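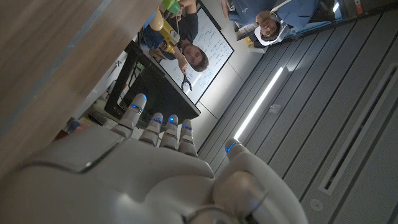

About Flolo

Flolo makes tables and wall panels for rooms where people work with their hands. We are based in Cedstead, in a former seed warehouse two blocks from the rail yard. The front of the building is the office and showroom, and the back is the shop. Most of our tables go to workshops, labs, design studios and school project rooms within a day's drive.

We started with tables because we needed some. The first ones were built for a shared workshop upstairs, where the old folding tables sagged in the middle and wobbled when anyone used a vise. After a few months other tenants began asking for the same thing, and by the end of that year we had given up our other work and were building tables full time.

There are 33 of us now. Nine work in the shop, a few more handle delivery and fitting, and the rest do drawings, quotes, purchasing and the phones. Everyone spends their first month in the shop, including the people hired for the office.

The tables

Our main product is the Oddsson, a long wooden table on gray metal legs. It comes with a light or a warm brown finish and with the grain running the length of the top. We sell it in three lengths. The longest is 118 inches, the most our freight elevator will take. The shortest is 56 inches and is sold mostly for small offices.

The top is bolted to the legs from underneath, so it can come off when a table has to go through a narrow door. Each leg has a leveling foot with enough travel for an uneven concrete floor. If you are moving a table across a room, turn the feet all the way in first. Please lift it, too. Dragging bends the feet, and we replace more of them than any other part.

A thin metal strip along the edge is an option on all three lengths. It adds some cost and takes the knocks from chairs, carts and belt buckles. Customers who stand at the table usually order it. Customers who sit at the table and write usually don't, since the metal is cold under the forearms in winter.

We use an oil finish. It marks more easily than a hard lacquer, and a busy table will pick up scuffs in its first year. We chose it so that the marks can be worked out at home with a fine pad and a little more oil, without sending the top back to us. There is a care sheet in the packet taped under every table. Wipe spills when they happen, keep solvents off the surface, and oil the top once or twice a year.

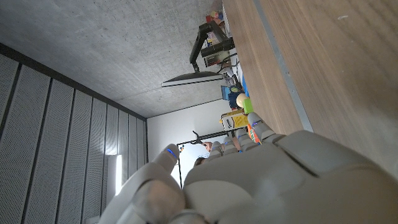
The edge strip catches grit, one customer wrote to us in April, and after a semester of student projects it took a toothbrush and most of an afternoon to get the line clean. That was a fair complaint. On the older Oddsson the strip sat slightly proud of the wood, and sanding dust packed in behind it. We now set it flush and seal the joint before the top is oiled. If you have an older table with the raised strip, call the office and we will send the sealant and a short set of instructions at no charge.

The wall panels

A room with a bare concrete ceiling and hard walls is loud. Drop a wrench and the whole floor hears it. Several of our early customers liked their tables and disliked their rooms, and the Willisier panel came out of those conversations.

Willisier is a perforated gray panel with absorbent backing, mounted upright on rails. The panels are hung side by side, and each one can be lifted off by two people to get at wiring behind it. We suggest treating one long wall first and living with it for a few weeks before ordering more. Many rooms need only that. Talking across a table gets easier, and a fan or a compressor is less tiring to be near. The panels do not soundproof a room, and we will tell you so if you ask for them to keep noise from the office next door.

Dust them with a soft brush. Don't paint them, as paint closes the holes and the panel stops working.

How we plan a room

We visit before we quote. Someone from the drawing office comes with a tape measure and asks what gets done in the room, where the outlets are, and what stays out on the tables overnight. We ask where people put their coats and bags, too. A clothing rack against a wall takes up less room than a row of hooks behind a door that has to open, and it can be moved.

Our usual advice is to put the longest table where the light is and keep a walkway on both long sides. Put the whiteboard close enough that someone standing at the work can read it. Leave the space under the table for things that need floor and air, such as a fan, and keep boxes out of it. Small parts belong in trays. Set aside a clear stretch of tabletop at the end of each day - it makes the next morning easier, and it is the only way most tables ever get wiped.

We keep the drawing on file, so a customer who adds a table years later does not have to measure the room again.

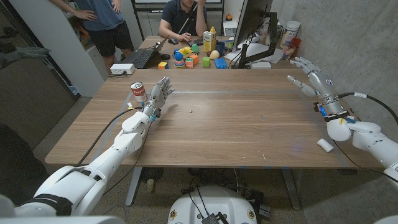
Delivery and repairs

Delivery takes 3 weeks from a signed drawing. We carry the tables in, put the legs on, level them and take the packaging away. Panels are fitted by our own crew on a separate visit, after the tables are in.

Repairs are done in Cedstead or at your place, depending on the damage. A burned or badly gouged top can be planed and refinished twice before it gets too thin. Spare feet, bolts and edge strips are kept for every version of the Oddsson we have sold - including the early ones.

Visiting

The showroom has one Oddsson in each length and a wall of Willisier panels with the rails exposed at one end. Bring your own laptop, tools or whatever you normally work with and use a table for an hour if you like. The shop is noisy until 4 p.m. Parking is on the rail yard side, and the loading door is the green one.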